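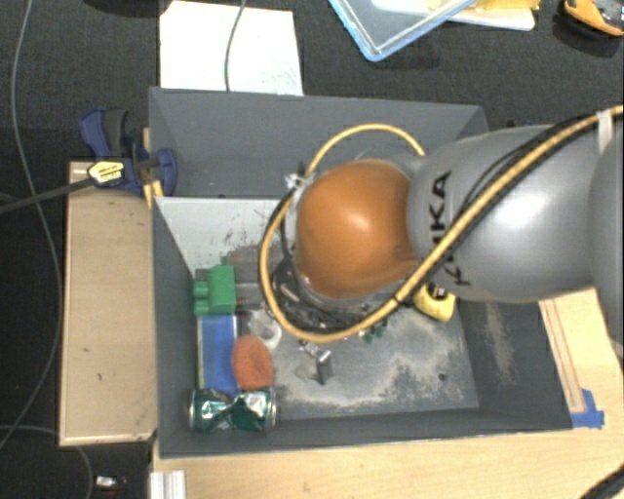 Ellon large sorting bin, grey, second-hand
Article number 1605
Sold by Farkach Used Storage and Workshop Equipment

Condition: used, with visible wear
Shape: rectangular, open at the top, walls sloping
Colour: grey, walls darker
Available: 13 pieces
Sold: single or in pairs

About this bin

The Ellon is a wide, open bin for mixed small things. We sell it mostly to repair shops, schools, toy libraries and recycling points, where many different objects arrive together and somebody must look through them later. You can throw things in without much thinking and still find them again, as the floor is wide and the objects do not need to lie on top of each other.

The walls slope, so the opening is larger than the floor. For us this is the best part of the design. Your hand comes in at a comfortable angle, and a small part that lies close to the wall can be pushed up along it with one finger. In a bin with straight walls the same part stays in the corner and you scratch your nails.

On the grey floor, colours are easy to notice. A green toy block, a blue box or a reddish-orange piece like a sponge you find at the first look. A crushed can is also no problem, it shines. With small grey metal pieces you have to be more careful, and if you sort many of those we advise to put a light-coloured mat on the floor of the bin. We do not sell the mats at the moment, but any thin mat which you can cut with scissors will do.

Condition

Please read this part before you order. These bins have worked before and they look like it. You should expect:

– whitish worn patches on the floor, irregular in shape
– dark scuffs and scratches on the lighter panel
– a pale worn streak on a wall
– a small round hole in the floor

The hole is a little away from the middle. If you keep screws, beads or other very small things, cover it from inside with strong tape. If you wash the bin in a yard, leave it open and the water will find its way out.

We wipe every bin before it leaves us. We do not paint them and we do not polish the marks away. Before packing, Orsolya Nyitrai checks each one for cracks, and a cracked bin is not sold, also not with a discount. The marks are different from one piece to the next and we cannot accept wishes for a particular piece.

What people keep in it

Returned toys before cleaning. Cans and small boxes waiting for recycling. Sponges, rings, blocks and other bits from a classroom cupboard. Spare parts from a bench which have no drawer yet. One customer has written to us that he uses two of them for the winter shoes of the whole family, and this is also a good use!

It is not made for food, and it is not made for liquids. Please do not stand in it or use it as a step.

Cleaning

Warm water, a little washing-up liquid and a soft brush are enough. Start with the walls and finish with the floor, so the dirt goes down only once. Wire brushes make new scratches and they take nothing away from the old ones. Dry it with a cloth before you put in paper or cardboard things.

Delivery and collection

Bins are sent on the next working morning if the order reaches us before noon. They travel without an outer carton, wrapped only in film, so please do not be surprised by the look of the parcel. Pairs are tied together. For collection from our store, write first to Dionysis Zacharopoulos and bring the order number with you. The loading door is at the back of the building, on the side of the bicycle racks.

You may return the bin within 30 days. The return transport is paid by the customer, except when we have sent a wrong article or the bin has a crack.

Questions we often receive

Does it have a lid?
No. We have also not found a lid from another maker that closes well on it.

Can I have it in a different colour?
Only grey. The Jakab bin comes in blue, but it is smaller and has straight walls.

Can I see the bins before buying?
Yes, in the store, after you have agreed a time with us.

Do you buy bins back?
Sometimes, in October, when we make space for the new season. Ask Fanni Juhász and send her a photo of the floor and of all the walls.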